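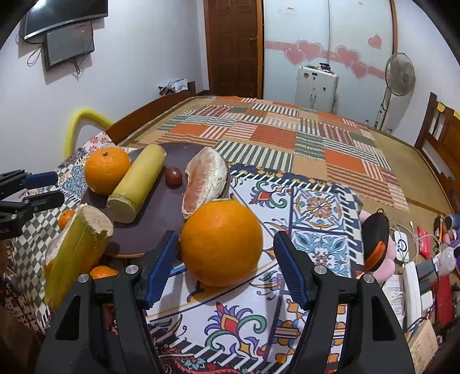

Fault: right jaw late to contact, fruit task

January, bench notes, continued

Zuccaro hand-held units, left and right, orange pick and place with the plate. Right pad stopped short of contact on large fruit in several grasps. Left pad took the load first and rolled the orange before the right one closed. Grapes and small tangerines not affected.

Logged jaw position against trigger. Left reads 430 counts at nominal close, right reads 445. Should match within 4. Offset is constant over the stroke, so not a bent link. Pins checked, no play. Pads not slipping on their seats.

Suspect the zero. Guvlow calibration file was carried over from the old jaws after the pad change and never redone. Solora logger accepts a stale file without a warning. Ticket opened.

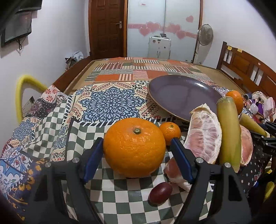

Large orange between the jaws, right pad standing off the fruit.

Re-zeroed with the 3 mm shim, right now reads 431. Large orange only so far. Have not repeated with the pomelo wedge, which tears if one side leads.

Episodes 264 onward are marked suspect until someone compares jaw width against video. Do not delete. Cycle count on this pad set is more than 3,000, replace both sides together and zero again after.

To do: date check on calibration file at logger start.

Recent entries
Wudard charger, intermittent cutout
Trigger spring swap, left unit
Solora logger, dropped timestamps
Pad adhesive, second try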